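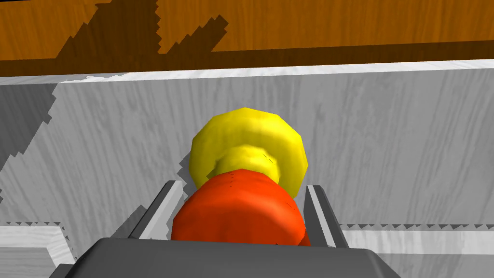

Close view down the gripper in the bin task, with the red-orange object between the fingers.

How to find out which camera your policy is looking at

Updated 3/2/22

Train a robot policy on more than one camera and you will sooner or later claim, in writing, that it combines them. I made that claim in October about a policy trained in Brillow, our simulator at the Mayrhofer lab. Then I turned a camera off by accident and the success rate stayed where it was. The paragraph about combining views was a good paragraph. It is no longer in the paper.

This page walks through the test we now run before anyone gets to write a paragraph like that. It is an old idea (cover one eye, see if you can still catch the ball) with some bookkeeping attached. Most of the work is in the bookkeeping.

What you need

A trained policy that takes 2 camera streams. More will work, but the table gets wide and people stop reading it.
A simulator that can be reset to the same starting state from a seed, and that means it when it says so.
A short list of saved seeds that were never used in training. We use 12 per task.
Allow, our little masking script, or the same thing written by you in an afternoon. It sits between the simulator and the policy and decides which images are allowed through, hence the name, which seemed cleverer at the time.

Check that your resets are real

Before masking anything, run one seed twice with both cameras on and compare the joint positions at every step. They should match. If they don't, stop here and go find out why. In our case the physics was fine and the policy was sampling its actions from the global random state, which the renderer was also helping itself to. Give the policy its own generator, seeded from the episode seed, and run the comparison again.

Skip this and you will spend a pleasant week explaining a difference between cameras that is really a difference between two rolls of the dice.

Choose what "off" means

Cutting a stream entirely will crash most policies, so something has to go in its place. There are three usual choices, and they test different things.

A black image is the easiest and the worst. A policy that never saw black in training may fall apart from pure surprise, and you will credit the camera with importance it hasn't earned.

The average training image is better. It keeps the overall brightness and color where the network expects them and takes away anything particular to this episode.

A frozen first frame is the one I would pick if you only have time for one. The policy still sees the real room, the real object and where everything began. What it loses is any news. If success holds up with a frozen camera, that camera is being used for a single glance at the start, and your closed-loop controller is rather more open than advertised.

Whatever you choose, write it in the table header. "Camera off" alone tells the reader nothing, and in six months the reader will be you.

Run the 4 conditions

Both cameras live.
Close camera live, wide camera masked.
Wide camera live, close camera masked.
Both masked.

Use the same seeds for all of them, in the same order. Save the full action log for every run, including the dull ones. Success alone is a coarse measure: a policy can finish the job with one camera masked while taking a route you would not want near your own furniture.

People try to skip the last condition because the answer seems obvious. Please run it. A policy with both cameras masked still has its joint readings, and if your starting positions don't vary enough, joint readings are plenty. Ours did a respectable job on a drawer task with no vision at all. It had learned where the drawer was in the same way I know where my light switch is. The fix was to move the drawer around more between episodes, after which the blind score dropped and so, less happily, did all the others.

Expect the answer to change by task

The bin task and the door task use the same training recipe, and they lean on their cameras in opposite ways. In the bin, masking the close view ruined nearly everything. The wide view could be frozen with little harm once the arm was over the container. That fits what you would guess: near an object, the last small corrections come from the camera with the best look at it.

The door went the other way. Freezing the close view cost us some success, while freezing the wide view sent the arm off to reach for a place where the door wasn't.

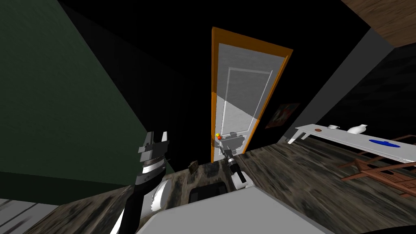 Door task from the steep downward view, right gripper beside the knob.

So don't average over tasks. We did it once, got a number saying both cameras mattered equally, and very nearly framed it. Keep one row per task. If you must have a summary, report the largest drop for each camera and name the task it came from.

Split the episode in time

Once the whole-episode masks are done, try masking by phase. Allow takes a start step and an end step, so you can let the policy approach with everything live and then freeze a camera just before contact, or the other way around. Mark the phases by gripper distance to the target, which the simulator will tell you for free. Marking them by step number looks simpler and falls apart as soon as one run is slower than another.

This is where the method starts earning its keep. A camera that looks useless over a full episode may matter a great deal in a short stretch, and the reverse. In the door task most of the wide view's value was spent before the gripper got near the knob. After that the policy could have done with a postcard.

Look for shadow reading

One extra check, specific to rendered images. Brillow draws hard shadows with stair-step edges, and an arm throws one onto whatever it is reaching for. A network is quite happy to use that shadow as a distance gauge. It is a perfectly good gauge until you change the light.

Turn shadows off in the renderer, leave everything else alone, and rerun the both-live condition on the same seeds. A large drop means your policy has been telling the distance by sundial. Move the light as well and run it once more, in case it was using the angle. If either change hurts, vary the lighting in training and start over from the top of this page. Sorry.

Reading the table

A big drop from masking one camera: the policy depends on that camera for that task. You may say so.

No drop from masking either one alone, big drop from masking both: the views overlap and each can cover for the other. You may call this redundancy. You may not call it fusion, however nice it sounds in a title.

A drop from either one alone: the policy wants both. Check the frozen-frame version before celebrating, as black images produce this pattern all by themselves.

No drop anywhere: your task doesn't need eyes. Change the task.

A rise in success with a camera masked: it happens, and it is a little insulting. With a short seed list it can be luck, so add seeds first. If it persists, retrain without that camera and compare. We kept a smaller Clorketia model for exactly this reason, and it runs faster too.

Practical bits

Log the mask setting inside each run file. Folder names lie as soon as somebody tidies up.

Save what the policy received after masking, alongside what the simulator rendered. Our first round of Allow masked the saved video and passed the live images straight to the network. The results showed remarkable robustness.

A full sweep over both tasks runs overnight on 2 machines. Start it before you go home and don't check it from your phone.

Report the seeds. If you changed them after seeing the results, report that as well, and then go back and use the first set.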